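2 January 2018

Bench notes, table 2. Back after the break, building warm for once. Inna in at nine, me a bit after. Damian Gajewski on the phone to Wedatel most of the morning re paper, see further down.

Re-covering and taping. Old paper was shot, lemon on it from before Christmas and a tear near the sink side. Stripped the lot. New brown off the Cemetholm roll, brushed the dust out from under first, then flat, then tucked. Still some creases. Left them overnight last time with the atlas on top and it made no diffrence so didn't bother.

Tape is the blue painter's stuff. Tried the cheap white in the fall and it lifted the paper's top layer when we pulled it. Blue comes off clean if you go slow and low. Don't yank. Run the long lines first, then the short ones. I did it the other way round on the left and had to pull one up and relay it on the slant. Inna says leave the slant, the panels don't need to be square, they only need to be the same from one day to the next. Fine. Leaving it. Marked the ends in pencil on the table edge under the paper so next person can find them.

Tore a couple of ends by hand, scissors gone again. Check the Flonder drawer. If whoever has them reads this, orange handles.

Ordering: catalogue no. for the wide brown is 496, NOT 935, 935 is the waxed and the tape won't grab it. Damian got this wrong once and so did I. Wedatel will do 200 m on the next order, delivery Febuary. Quote came to 3,393 for the year with tape included, seems steep, he's asking Magalhães for theirs before we say yes.

Props for the cutting layout:
- board with the metal handle, top middle, handle to the right
- lemon slices, four, overlapped in a column on the left half of the board
- yellow plastic knife right of the lemon, on the diagonal, tip away from you
- blue cup
- strawberry, left side
- bowl

Board goes down first, everything else gets placed off it. Had it a thumb's width too far left on the first go and the middle tape line looked wrong against it, moved the board not the tape. Cup sits just right of that middle line. Want to try it left of the line next round, more elbow room around the board, but only after we have a full set with it where it is. Don't mix them.

Knife rolls if you bump the table. Bit of tack under the handle? Would show when you lift it. Ask Inna.

Strawberry is easy to lose, put it back in the tub w/ the lemons and close the lid. Tub lives on the second shelf. The lid that fits is the one with the crack.

Corners of the paper at the front still want to curl. Clips for now.

To do
- scissors
- second roll of blue, we are down to the thin end
- wipe the board, label side gets grubby
- paper quote, Damian
- write up tape order (long then short) and stick it inside the cupboard door 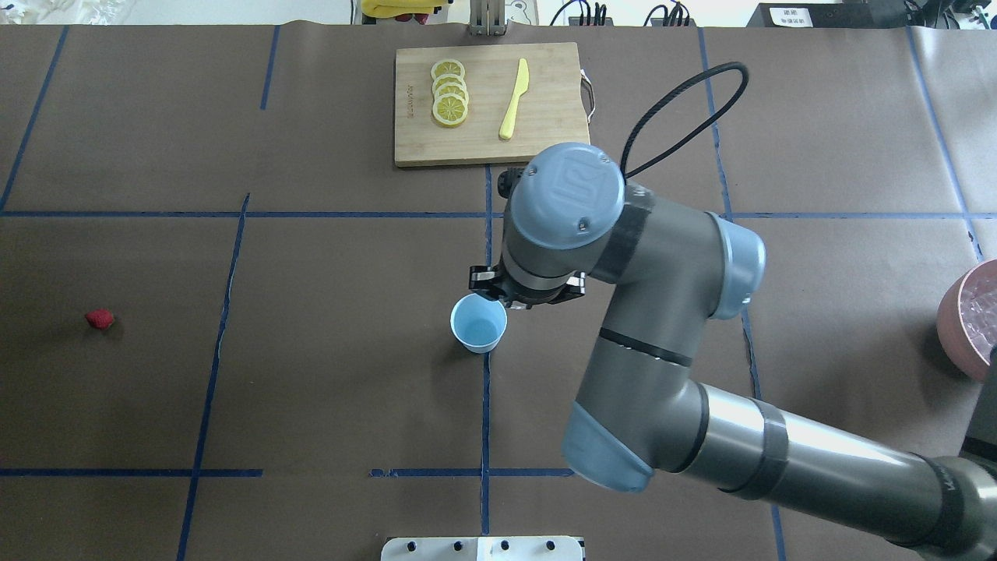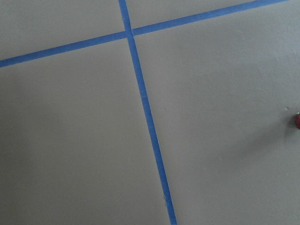
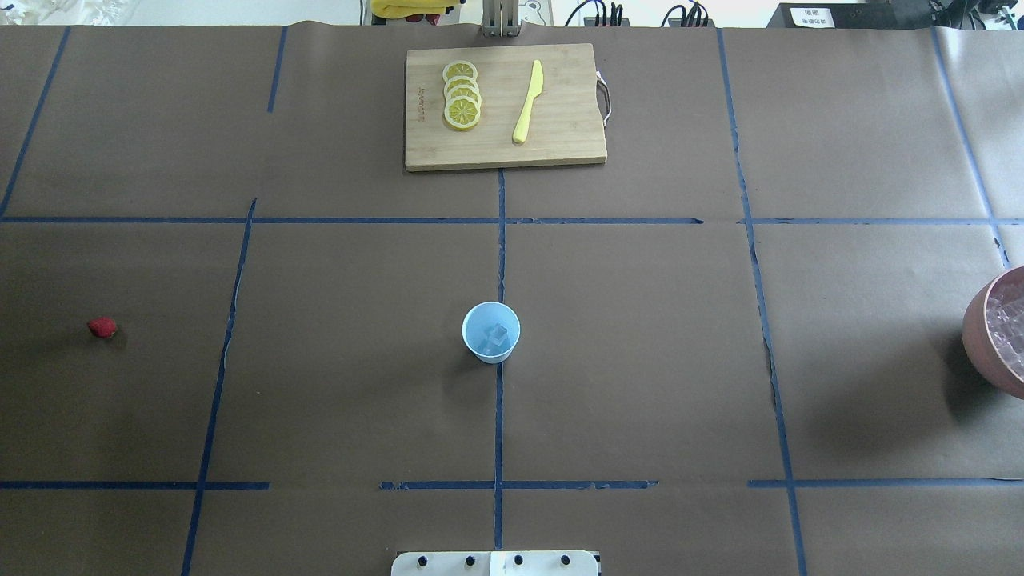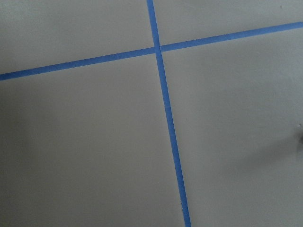
Table 2, new tape. First and third have the board and lemons, second and fourth are tape crossings close up.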